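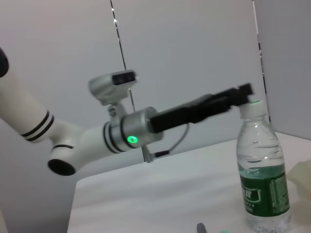
Wasserflasche auf weißem Tisch

Forum > Haushalt und Alltag > Leitungswasser nach dem Umzug

marillenkern
Guten Abend an alle. Ich wohne seit August in Mundmont und bin mit dem Leitungswasser nicht zufrieden. Es schmeckt nach Metall, vor allem am Morgen. Bis jetzt kaufe ich das Wasser in Plastikflaschen und trage es in den dritten Stock. Im Monat bezahle ich dafür 26 Euro, und mein Rücken bezahlt auch. Jetzt überlege ich, ob ich einen Filter von Eltex kaufen soll. Hat jemand damit Erfahrung? Bitte entschuldigt Fehler, Deutsch ist nicht meine Muttersprache.

talwind_63
Lass erst mal das Wasser laufen, bis es spürbar kälter wird. Was über Nacht in der Leitung steht, schmeckt fast immer nach Metall. Einen Filter würde ich nicht kaufen.

marillenkern
Danke für die Antwort. Ich habe es am Freitag probiert, mit Uhr: 30 Sekunden laufen lassen, dann ein Glas. Es war ein bisschen besser, aber den Geschmack konnte ich noch erkennen.

quittenbrot
Da muss ich talwind widersprechen. Ich habe den Eltex seit zwei Jahren und möchte ihn nicht mehr hergeben. Der Tee hat keinen Film mehr. Man muss nur die Kartusche rechtzeitig wechseln, ich mache das alle 30 Tage.

talwind_63
Und was kosten die Kartuschen? Bei mir im Laden 14 Euro das Stück. Dazu steht das Wasser dann in der warmen Küche in der Kanne. Film auf dem Tee ist Kalk, der schadet keinem.

quittenbrot
Die Kanne gehört in den Kühlschrank, das steht auch in der Anleitung. Und es geht um Geschmack, von Schaden habe ich nichts geschrieben.

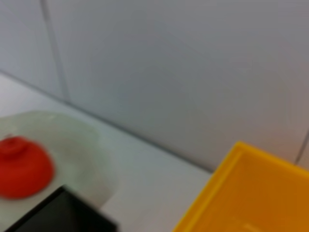
Zwischenstand von marillenkern

Ich habe bei der Hausverwaltung Sárközi angerufen. Die Dame war freundlich und hat mir erklärt, dass in unserem Haus noch ein altes Stück Leitung im Keller liegt. Sie schickt jemanden für eine Wasserprobe. Den Filter kaufe ich vorläufig nicht, obwohl mich das Argument mit dem Tee fast überzeugt hat.

talwind_63
Vernünftig. Frag bei der Probe, ob auch das Wasser vom frühen Morgen genommen wird, sonst sagt das Ergebnis wenig aus.

quittenbrot
Viel Erfolg! Wenn die Leitung in Ordnung ist, kannst du meinen Ersatzfilter zum Testen haben.

marillenkern
Das ist sehr nett, ich melde mich, sobald ich das Ergebnis habe.

Ähnliche Themen
Wasserkocher entkalken mit Essig oder Zitronensäure?
Sprudler von Balstead verliert Druck
Pfand: Automat nimmt zerdrückte Flaschen nicht
Perlator reinigen, wie oft?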